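Nodell 透水植草格(社区绿地与公共步道用)

产品编号:2589
类别:地面加固与透水铺装
适用场地:社区公园、公共绿地步道、小型活动场地周边、临时停车位、养护车辆通道

产品概述

Nodell 植草格为黑色再生聚丙烯注塑成型的蜂窝状板材,单块四边带插扣,现场拼接后形成连续的承载面。格室内可填种植土并播草,也可填碎石。填土时地面外观接近普通草坪,填碎石时雨季使用条件较稳定,日常养护量较少。

本产品主要面向由社区团体、教区议会或地方信托管理的场地。这类场地通常在租约或规划许可中对硬化面积有限制,植草格配合开级配基层使用时,一般按透水面层申报,但最终认定以当地规划部门的书面意见为准。我方可提供产品剖面图和基层构造图,供申请人随规划材料一并提交。

规格

单块高度有标准型和加厚型两种。标准型用于步行、轮椅和婴儿车通行;加厚型用于割草机、小型拖拉机及偶尔进入的服务车辆。两种型号的插扣尺寸相同,可以在同一场地内混铺,但交界处需要用过渡条调整高差,过渡条另行订购。

颜色为黑色和深绿色。深绿色为按单生产,交货期较长,请在订货前确认。

格室底部留有排水孔,侧壁开有连通槽,便于草根横向生长和水分扩散。板材底面带防滑齿,齿尖压入找平层后可限制侧向位移。坡度较大的位置须加装地钉,地钉不包含在板材单价内。

包装方式为托盘堆叠,每托 200 块。不足一托的订单可以接受,按散件计运费。卸货需要叉车或带尾板的车辆,现场没有卸货条件的,请在询价时注明。

基层要求

植草格的使用寿命主要取决于基层。多数沉陷和翘边的投诉,经现场查看后都与基层压实不足或排水不畅有关。

步行路面:清除表土和植物根系,铺设土工布,分层铺筑开级配碎石并压实,再铺粗砂与碎石混合的找平层。
车行路面:基层厚度由现场土质决定,黏土场地需先做承载力检测。没有检测数据的,我方不出具车行荷载说明。
树根保护区:不得机械开挖。应采用免开挖构造,基层置于原地面以上,边缘用木方或低矮土坡收边。具体做法须由树木顾问确认。

土工布搭接处不得留有空隙。找平层应使用刮板整平,不要用压路机反复碾压,过度压实会降低渗透速度。

安装步骤

1. 放线,确定铺设边界,从较长的直边开始。
2. 将第一排板材的插扣朝向铺设前进方向,逐块扣合,扣合到位时应听到卡扣声。
3. 相邻两排错缝铺设。遇到井盖、树池或立柱,用细齿锯或角磨机切割。
4. 与路缘石、墙体等固定构筑物之间留出 10 毫米伸缩缝。大面积铺设时,中间另设伸缩缝,位置见构造图。
5. 填料。填土时低于格室上沿少许,浇水沉降后补填一次;填碎石时与上沿齐平。
6. 填碎石的路面可立即通行。播草的路面应围挡至草根稳定,春播和早秋播的围挡时间不同,请按种子供应商的说明执行。

高温天气下板材会膨胀。堆放在阳光直射处的板材应先移至铺设位置静置,再行扣合。气温过低时插扣变脆,不建议施工。

切割产生的边料不要填入基层。可集中退回 Nodell 仓库,由我方粉碎后回用,运费由退回方承担。

无障碍使用说明

轮椅和助行器使用者可以在填碎石的标准型路面上通行,前提是填料选用带棱角的小粒径碎石,并与上沿齐平。圆粒砾石容易移动,不适用。播草路面在连续降雨后表面变软,不应作为唯一的无障碍通道。主入口与活动场地之间如只有一条路径,建议采用粘结碎石面层,见页末相关产品。

植草格不具备跌落缓冲性能,不得铺设在攀爬架、秋千或滑梯的跌落区域内。跌落区域请选用经过冲击测试的面层,并由游乐设施检查人员验收。

养护

每年春季检查一次插扣和边缘。发现单块破损,可将相邻填料清出后单独更换,无需拆除整排。播草路面可正常割草,刀片高度应调至高于格室上沿。除雪时使用橡胶刮板,不要使用金属铲。

融雪盐对板材没有影响,但会损伤草皮。落叶长期堆积会堵塞格室,秋季应定期清扫。碎石路面在使用两三年后,转弯处和出入口的填料会有流失,需要补填。

租赁土地上的铺装到期后如需拆除,可按铺设相反的顺序解扣。拆下的板材清洗后可以二次使用,插扣断裂的比例取决于使用年限和拆除时的气温。租约中有恢复原状条款的,请同时考虑碎石基层的清运费用。

应用记录

Jomstead 社区绿地:环形步道,标准型,填碎石。场地为长期租用的农地,规划许可附带排水条件,要求提交渗透测试结果后方可开工。测试孔三处,其中一处靠近水沟,结果不合格,该段步道随后向内侧移位。铺设由当地承包商完成,板材分两批送达。

Hilarley 村会堂:溢流停车位,加厚型,播草。基层为黏土,按检测结果加厚。第一年 9 月播种,次年春季开放使用。靠近大门的一排车位草皮磨损较快,后改填碎石。项目协调人 Poppy Horrocks 反馈,车位标识采用白色标记块,割草时没有造成妨碍。标记块为可选配件,直接按入格室。

Rowbotham 巷口通道:养护车辆入口,加厚型,填碎石,铺设面积约 101 平方米。坡面位置加装地钉。与柏油路面衔接处使用混凝土路缘收边,伸缩缝内填柔性材料。

订购与技术咨询

询价时请提供以下信息:
- 铺设面积和平面草图
- 预计通行的车辆类型和频率
- 土质情况,有检测报告的请附上
- 是否位于树根保护区或洪水风险区
- 规划许可中与排水、地面材料有关的条件原文
- 送货地址及卸货条件

报价包含板材和标准包装,不含土工布、碎石、地钉、过渡条和标记块。需要分期供货的项目,例如分阶段取得拨款的社区项目,可以在订单中锁定单价,分批提货,锁定期限以书面报价为准。

样品每个项目可申请两块,标准型和加厚型各一块,不收费,只收邮费。样品不带插扣配对件,不能用于测试拼接强度。

技术咨询请联系 Jordan Garside,工作日接听,星期四仅上午。现场查看需要提前预约,场地管理方应有一名代表在场,并备好地下管线图。

退货:未开封的整托板材可退,已切割和已铺设的板材不退。深绿色按单生产的板材不退。

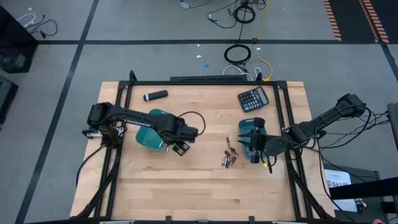
相关产品

- Nodell 粘结碎石面层(步道用)
- 植草格过渡条,标准型与加厚型之间
- 钢制地钉,坡面用
- 白色车位标记块
- 无纺土工布,整卷
- 免开挖树根保护垫层
- 木制收边板,防腐处理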